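Tulis Tabletop Kit: Gallery
Review pages, continued from April

Holtance lent us a Tulis kit for the spring round of reviews, and we kept it on a bench in the back office. The kit is a small arm, a two-finger gripper, a wrist camera and the Etska software that runs them. It is sold to schools and small workshops that want to teach sorting and picking without buying a full cell. Setup took Tsutomu Mizuno most of a morning, and almost 50 minutes of that went to the software license.

Desk items are the standard first exercise in the Tulis manual. Carol Cheetham ran it from the wrist camera view, which is the one you work from most of the time. 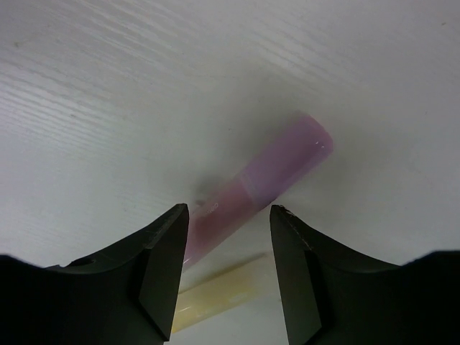
Issue 11, page 7

Wrist camera, desk items exercise. A pink and lavender marker lies between the open fingers, with a pale yellow item just below it. The fingers are black with beveled inner faces, and the right one has a few small scuffs near the tip.

Etska lets you pick a target by clicking it in this view. Glossy plastic throws highlights, so set the exposure by hand before you start. The slider is under Camera, then Manual.

Replacement fingers come as a pair and go on with a hex key, which is in the box. Tindall stocks them, and Seren Penry had ours delivered to the front desk.

The printed guide covers 10 exercises. We would have liked more on pale objects against a pale table. Ataahua Pryor is writing up the software separately.

Setup and bench work: Tsutomu Mizuno, Carol Cheetham
Page editor: Jayson Macaraeg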